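Chapter 4
Pick-and-Place Work Outside the Factory

The open day at the Brorley laboratory, held on 15th December, serves as the running case for this chapter. Over 30 visitors attended. The demonstration was led by Ilham Radwan and used a single arm fixed to a workbench - no safety cage, no conveyor, no fixed feeding position for the parts.

Most of the methods in Chapter 3 assume that the part arrives in a known place and in a known orientation. A kitchen meets neither condition. Dishes differ in size and depth, food items differ in shape, and both are moved by people between one task and the next. The arm must therefore find each object before it can plan a grasp.

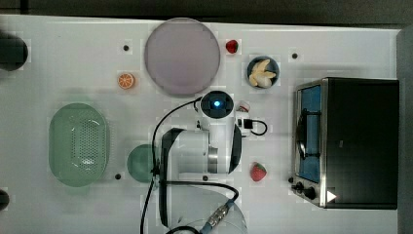
Radwan divided the task into four stages: locate, approach, grasp, and release. Visitors were asked to name the stage at which they expected errors. Most named the grasp. The Brorley log, which covers 1441 attempts made since October, places the largest share of errors in the first stage. A position error of 5 mm at that point is carried through the whole motion and often appears only when the fingers close.

Section 4.1 defines the coordinate frames used in the rest of the chapter: base, tool, camera, and object. Section 4.2 treats the calibration of a wrist camera. Section 4.3 returns to the Brorley log and sorts the errors by stage. Readers who have completed the Hegazy exercises in Chapter 2 may go directly to Section 4.2.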